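Care of Household Textiles in Supported Homes
Speaker notes - Hina Khattak, Bulley Housing Trust
Stornness Day Centre

Opening

Good afternoon, and thank you to colleagues at Stornness for the use of the hall. The session concerns the folding and putting away of clothing in the bedrooms of our supported homes. It is drawn from the practice guidance issued to support staff on January 2, 2024, and revised in July after comments from the Dredgate houses.

(Check that the handout has reached the back rows. Bedroom checklist is on the reverse.)

The guidance applies to residents who manage their own laundry with prompting, and to those for whom staff do most of the work. In both cases the resident decides where things go. Staff may suggest an arrangement but should not impose one.

The bed as a work surface

Few of our bedrooms have room for a table. In practice the bed is where clothing is sorted and folded, and the guidance now says so plainly. The quilt should be moved to one side before work starts, and a flat cover left in place underneath. Folded items are set down with space between them and the next garment to be worked on.

The stack of finished clothes may stay on the bed, against the wall, until the folding is done. It should then go into the wardrobe on the same visit. Several Dredgate residents told us that they had gone to bed with piles at their feet, and this is to be avoided.

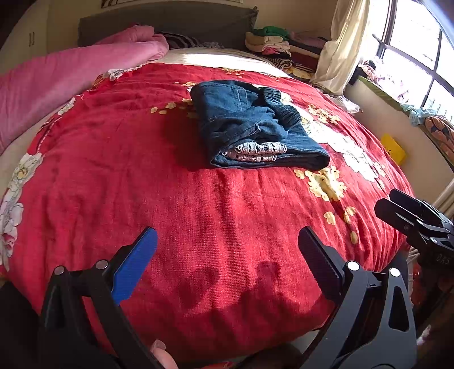
Denim

Jeans are the item most often returned to us as badly put away. The method agreed with the houses is as follows.

Close the fastening and empty the pockets.
Lay one leg over the other and smooth from the waist towards the hem.
Fold upwards in halves or thirds, according to the depth of the shelf.
Press down with the flat of the hand and leave the seams lying straight.

Elasticated waistbands do not hold a crease and will spring open if placed on the outside. Turn them inwards where the garment permits. A slightly frayed hem is not a reason to set a garment aside for repair unless the resident asks for it.

(Pause for questions on the shelf depths at Pop House. The shelves there are shallower than elsewhere and thirds will be needed.)

Garments with lace or trimmings

These require more time. Staff have asked whether trimmed garments should be hung as a matter of course. The view taken is that hanging suits light blouses and dresses, but that heavier cloth with a lace edge may pull out of shape on a narrow hanger, and is better folded.

Lay the garment out at full width across the bed first. In the example on the screen, a blue garment lies sideways over the red floral cover, with its band of white crochet lace at the right-hand end. The lace has scalloped edges and rows of small holes, and it is at such edges that fingers and rings are liable to catch. Take hold of the blue cloth and keep the hand clear of the lace. 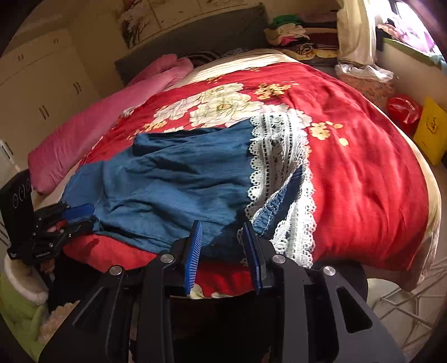 Creases that run the length of the body should be smoothed towards the sides before the first fold is made. Any flap that has bunched up is drawn out flat. The trimmed end is folded last, so that it rests on top of the bundle and carries no weight.

Colour and sunlight

Bright covers and dark blue clothing may both fade if left for long periods by a window. Residents should be asked whether they wish the curtains to be drawn during the day - many do not, and that preference is to be respected and noted in the support plan.

Recording

A line in the daily record is sufficient. Staff need not list garments. The record should state who did the folding, whether prompting was given, and where the clothes were put.

Damaged items are reported on the blue form and passed to the house lead. The Trust will meet the cost of repair only where the damage arose in our own laundry.

Questions

Allow time for Stornness staff first, then Dredgate. Forms to be returned to Hina Khattak at the Bulley office.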